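4. Laver et sécher une doudoune dans votre Nudine

Nous voilà arrivés au chapitre que l'on nous réclame le plus souvent au téléphone, surtout en février, quand les manteaux ont déjà bien vécu. Prenez votre temps, le programme Duvet demande un peu de patience mais il pardonne beaucoup.

Avant de commencer

1. Lisez l'étiquette cousue à l'intérieur du vêtement. Si le lavage en machine y est barré, arrêtez-vous là.
2. Videz les poches, puis remontez la fermeture jusqu'en haut.
3. Frottez le col et les poignets avec un peu de savon doux.

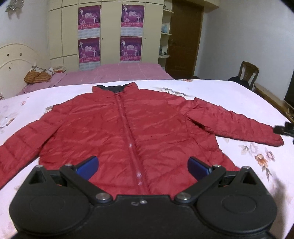 4. Tournez le sélecteur sur Duvet. La température se règle toute seule à 40 °C et l'essorage à 800 tours par minute.
5. Versez la lessive liquide dans le bac de gauche, sans dépasser le repère 4. Laissez le bac à adoucissant vide.
6. Appuyez sur Départ et gardez l'appui jusqu'au signal sonore.

Attention : un seul vêtement garni par lavage. Un tambour trop plein empêche le rinçage, et la mousse qui reste dans les plumes est bien pénible à faire partir.

Le séchage

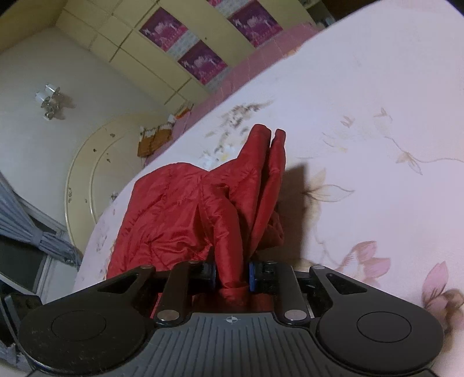 Le séchage se fait à basse température, avec six balles Dreder glissées dans le tambour (elles sont fournies avec le modèle Darnum). À mi-cycle, sortez le vêtement et tâtez-le partout, section par section. Un tissu matelassé comme celui de ce vêtement rouge, avec toutes ses coutures, forme facilement des plis où la garniture se tasse ; ouvrez-les bien à la main – sans tirer sur les coutures – avant de relancer.

Remarque : si des paquets persistent, ajoutez un cycle Air froid et recommencez autant de fois qu'il le faudra.

Pour le nettoyage du filtre, reportez-vous au chapitre 6.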